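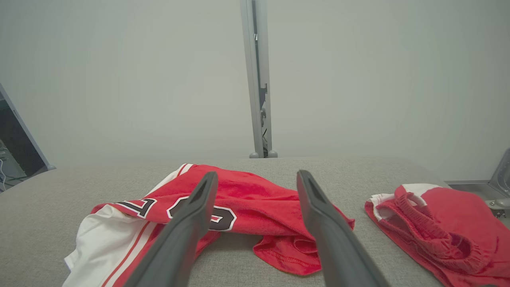

Services > Laundry and kit > Interviews

Search this site Enter keywords Go

Sorting the kit: a club laundry on its first winter with Vernwood

Vernwood sells a sorting and folding service to laundries that handle sports kit. The laundry supplies the space and the power, and Vernwood supplies the arm, the grippers, the table and the software, then charges by the month. The firm's smallest package is meant for sites that wash up to 2000 garments a week.

We spoke to the manager of a laundry in Tamorura that signed up in December. It looks after basketball, netball and five-a-side kit for clubs and schools in the district. The manager asked us to leave names out, as the contract is up for renewal, and we agreed.

The first question was why a laundry of that size would want a robot at all. "Washing was never the trouble," the manager said. "We have good machines and they do what they're told. It's the table afterwards. Someone has to pick each piece out of a heap, find out what it is, match the top to the shorts and get it in the right bag. On a Monday-sized load that was two people for most of a shift."

The work is done on a padded table covered in grey fabric. Garments are put down in small lots, and the arm works from above with two narrow fingers. A camera close to the fingers looks at what is underneath before they close. The manager said the fabric cover matters more than it sounds. "They tried us on a hard top first. Thin mesh slid away when the fingers pushed down on it. With the cloth it stays put."

Basketball kit was the first thing the system was set up for, and it is still what it does best. The numbers are large and the colours are strong. A red top with a big black 7 on it can be bunched up in a heap and there is usually enough of the figure showing to go on. Shorts are found by the waistband. "If the elastic is facing up, it goes for that," the manager said. "If the shorts have landed face down with the legs over the top, it has to lift them and drop them again. Sometimes twice."

Drawstrings have been a nuisance. A loop left hanging out can be gripped along with the waistband, and then the shorts come up crooked. Vernwood sent an update for this in the second month. The manager said it was better but not cured, and staff now tuck the strings in when they have a minute.

We asked about damage. The laundry keeps a book of torn and pulled items, and it kept one before the arm came. "I was expecting snags, with mesh. We've had a few. I looked back over the same weeks last year and I can't say it's any worse. Badges that are already lifting are a different matter - we keep those off the table."

The package comes with two pairs of fingers. The laundry uses the slimmer ones for nearly everything, and changes to the wider pair for tracksuits and towels. Changing them takes a hex key and a short calibration. The manager would like a quicker fitting, and said so on the feedback form.

Speed is the part of the brochure that the manager would change. Vernwood quotes 200 pieces an hour. In Tamorura the best the laundry has seen over a full hour is 75, with mixed kit and one member of staff feeding the table. "You could get nearer their number if it was all one club and all laid out nicely. Ours isn't. I'd tell anyone to ask for a trial with their own bags of washing, not the supplier's."

The laundry also looked at a machine from Żak, which folds faster but needs each garment clipped in by hand. It was turned down for that reason. The labels and bag lists are handled by Simum, a stock program the laundry already had, and joining the two took longer than the rest of the installation. "The arm was working in three days. Getting it to tell Simum which bag it had filled took five weeks. That's nearly all I rang the helpline about."

The busiest week so far brought in 1339 pieces, well inside the limit of the package. The two people who used to sort now take turns at the table and spend the rest of the shift on repairs and deliveries. Neither has lost hours. One of them did not care for the arm at first and asked for the table to be moved so that it did not swing towards the door. It was moved.

Asked whether the laundry would sign again, the manager said yes, for one year, if the price is held. "I wouldn't take three years. I want to see what they do about drawstrings, and about white netball tops, which it still muddles when the number's underneath."

Vernwood told us that a new release for pale garments is in testing and will go to existing customers at no extra charge. It gave no date.

Interview carried out March 2020.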